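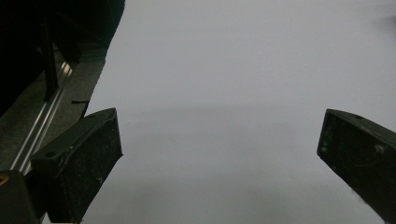 4. Recording Demonstrations with the Hand-Held Gripper

4.1 Before you begin

This section covers one recording session, from power-on to upload. It assumes that the gripper has been assembled and calibrated (section 3) and that the Tadurier recorder is paired with it. Section 5 covers review and labeling.

A session is made up of episodes. An episode is one complete try at one task by one operator. The learning system treats every episode as a separate example, so the start and end points matter as much as the motion between them.

You will need:
- the gripper, with its battery charged
- the Tadurier recorder and its cable
- the task sheet for the session
- a dry lint-free cloth

4.2 Checking the fingers and the view

1. Set the gripper on its stand and switch on the recorder. Wait for the status light to stop blinking.
2. Open the live view on the recorder.
3. Open the fingers fully. Both fingertips must show in the live view, one on each side, with a clear gap between them.
4. Squeeze the trigger slowly until the fingers meet, then release. Repeat once. If one finger lags behind the other, stop and go to section 3.6.
5. Wipe the camera window with the cloth. Do not use solvent.

NOTE: Scuffs and dust on the outer faces of the fingers do not affect recording. Replace a finger only if the tip is chipped or the gripping face is worn through.

CAUTION: Do not tighten the finger screws with the recorder running. The change in position will not be picked up until the next calibration, and all episodes in between will carry the wrong finger width. 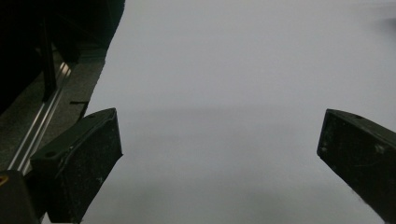 Section text: Kirsty Furnival. Checked by Shota Arai. Revised 6/4/22.

4.3 Recording the empty-gripper reference

Each session opens with a reference episode in which the gripper holds nothing. The Clasutero software uses it to set the open width and the exposure for the rest of the session.

1. Point the gripper at a plain, light surface with the fingers fully open.
2. Press RECORD. A single tone sounds.
3. Hold still for 2 seconds.
4. Close the fingers, open them again, and hold still for another 2 seconds.
5. Press RECORD to end the episode. A double tone sounds.

Equipment at the side of the view is acceptable in the reference, as long as the space between the fingers stays clear. If a lamp is moved or a blind is opened later in the session, record a new reference before going on.

4.4 Recording task episodes

1. Read the task line aloud from the task sheet. The recorder stores the audio with the next episode.
2. Bring the gripper to the start position with the fingers open.
3. Press RECORD and wait for the tone.
4. Carry out the task at a steady pace. Keep your free hand out of the view unless the task sheet calls for it.
5. Return to the start position and press RECORD.
6. If the try failed, press MARK within the next few seconds. Do not delete it. Failed tries are kept in a separate set.

Episodes longer than 30 seconds are split by the recorder and cannot be rejoined. If a task regularly runs over, ask for it to be divided on the task sheet.

Take a break after 25 episodes. Tired operators tend to start moving before the tone, and those episodes are rejected at review.

NOTE: Change the position of the objects between episodes as shown on the task sheet. A set recorded with everything in the same spot will be sent back.

4.5 Ending the session

1. Place the gripper on its stand with the fingers open.
2. Select CLOSE SESSION. Enter your operator code and the task sheet number.
3. Connect the cable and wait until the upload bar is full - nearly full is not enough, as the index file is written last.
4. Disconnect the cable and charge the battery.

CAUTION: Switching off the recorder during upload can damage the index file. See section 7.2 for recovery.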